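Comment démonter et remonter un pied de lampe articulé sans perdre ses vis

Par Pallavi Mittal
Rubrique : Atelier à la maison
Mis à jour en avril

J'ai chez moi une lampe de bureau Flemitz, modèle à deux bras, que j'ai achetée dans un vide-grenier de Quintana. Elle tombait toujours vers l'avant après quelques minutes. Le vendeur m'avait dit que c'était normal pour son âge, mais je ne l'ai pas cru, et j'ai passé deux soirées pour comprendre le mécanisme. J'écris ici la méthode que j'ai suivie, pour ceux qui ont une lampe du même genre.

Ce qu'il faut avoir

Un jeu de clés Allen, du petit au moyen.
Un tournevis cruciforme avec un manche assez long.
Un vieux drap clair.
Du ruban adhésif de peintre et un crayon.
Un peu de graisse épaisse. J'utilise la Cuvton en tube, mais une autre convient.
Des rondelles en nylon du diamètre de vos axes.

Étape 1 : débrancher et laisser refroidir

On retire la prise du mur, pas seulement l'interrupteur. Ensuite on enlève l'ampoule. La mienne est une 60 watts et elle reste chaude longtemps, alors je commence toujours par elle et je vais boire un thé.

Étape 2 : marquer les positions

Avant de desserrer quoi que ce soit, collez un petit morceau de ruban sur chaque bras et écrivez dessus « haut » ou « bas ». Tracez aussi un trait au crayon qui passe d'une pièce à l'autre, à l'endroit de l'articulation. Au remontage, il suffira de remettre les deux moitiés du trait face à face. J'ai oublié ce trait la première fois et j'ai monté le bras supérieur à l'envers.

Étape 3 : retenir les ressorts

Si votre lampe a des ressorts, attachez-les avec une ficelle avant d'ouvrir l'articulation. Un ressort tendu peut partir très vite, et il faut porter des lunettes de protection. Sur la Flemitz il y en a deux, du côté du socle.

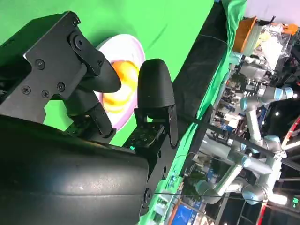

Étape 4 : ouvrir l'articulation. Commencez par l'axe, c'est-à-dire la vis qui traverse les deux bras, et tournez par quarts de tour en tenant la lampe de l'autre main. Si elle résiste, mettez une goutte d'huile et attendez. Il faut bien faire la différence entre les vis qui fixent et celle qui sert de pivot : des vis noires à tête ronde, serrées les unes près des autres sur une plaque plate, tiennent le support, et le boulon rond à l'articulation d'un bras laisse tourner la pièce. Pour une lampe qui tombe, c'est le pivot qui nous intéresse. Laissez la plaque tranquille si elle n'a pas de jeu.

Étape 5 : nettoyer et changer les rondelles

Essuyez l'axe avec un chiffon sec. La vieille graisse devient brune et collante, et elle emporte de la poussière dans le joint. Regardez ensuite les rondelles : si elles sont aplaties d'un côté, il faut les remplacer. J'ai acheté les miennes chez Jillden, en sachet de 100, et j'en ai utilisé quatre -- le reste attend dans un tiroir.

Mettez très peu de graisse, une noisette est déjà trop. Le bras doit frotter légèrement, sinon il retombera comme avant.

Étape 6 : remonter

Remettez les pièces dans l'ordre inverse, en suivant le trait au crayon. Serrez d'abord à la main, puis avec la clé, jusqu'au moment où le bras reste en place quand on le lâche. Détachez la ficelle des ressorts seulement à la fin.

Si la lampe tombe encore

Vérifiez que l'abat-jour n'est pas plus lourd que celui d'origine. Vérifiez aussi que les deux ressorts ont la même longueur au repos -- un ressort fatigué s'allonge, et on ne peut pas le réparer, il faut le changer par paire.

Ma lampe tient maintenant depuis l'hiver. Je resserre le pivot d'un quart de tour quand je sens qu'il devient mou.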